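Sturklow Practice

The Sturklow Practice is a set of working rules for robot arms that open and close household furniture, mainly drawers, cupboard doors and lids. It covers the layout of the work area, limits on pulling force, the recording of trials and the conduct of people standing near the arm. The current text is the second edition, dated 12 Aug 2019. It is voluntary and has no legal force.

History

The first edition was drawn up at Skundano, a test workshop in Sturklow, after several cabinets were damaged by arms that went on pulling against a drawer that had reached its stop. Rhea Villanueva, who edited both editions, collected the house rules of two workshops, Skundano and Dumlao, and merged them into a single text. The Dumlao rules dealt mostly with furniture and fixings, while those of Skundano dealt with force limits and stopping. The section on recording was new.

The second edition removed a clause on voice commands and added the section on tilted drawers. A proposal from Pernstead to extend the rules to sliding doors was put off in November and remains open.

Scope

The rules apply to fixed arms with a single gripper working on one piece of furniture at a time. Mobile robots are excluded, as are arms working alongside a person on the same object. Furniture must stand on a level table or floor. Scale models and small desktop cabinets are treated as furniture, but the force limit is lower.

Force limits

The pulling force on a full-size drawer may not exceed 70 newtons. For desktop units the limit is 6 newtons until the drawer begins to move and 2 newtons after that. If a limit is reached, the arm must hold its position and then release. It may not reverse while the gripper is closed.

Tilted drawers

A drawer drawn most of the way out loses support at the back and drops at the front. The second edition calls this state "hanging". A hanging drawer may be held by the gripper but not pulled further. To close it, the arm must first raise the front panel until the tray is in line with its rails, then push at low speed.
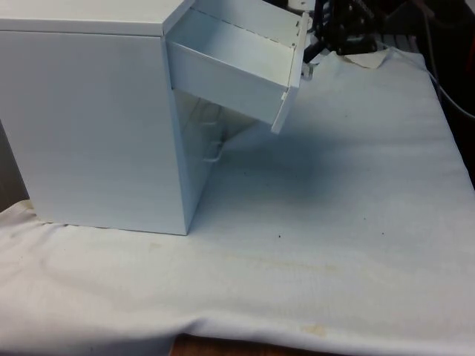
Where the drawer is gripped by the edge of its front panel and not by a handle, the grip must be checked again before the lift begins. Trays are to be empty in all trials of this kind unless the load is the subject of the trial, in which case its weight is entered in the record.

Recording

Each trial is entered on one line giving the cabinet, the drawer, the highest force reached and the end state. The permitted end states are open, closed, hanging, detached and stopped. Failed trials are kept. A series of 7 failed trials in a row requires the arm to be taken out of use until its settings have been reviewed.

Criticism

Users at Pernstead have objected that the desktop limits are too low for cabinets with stiff rails, and that many trials end as "stopped" before the drawer has moved. The editor's note to the second edition accepts the point but leaves the figures unchanged.

See also

Gripper
Force control
Risk assessment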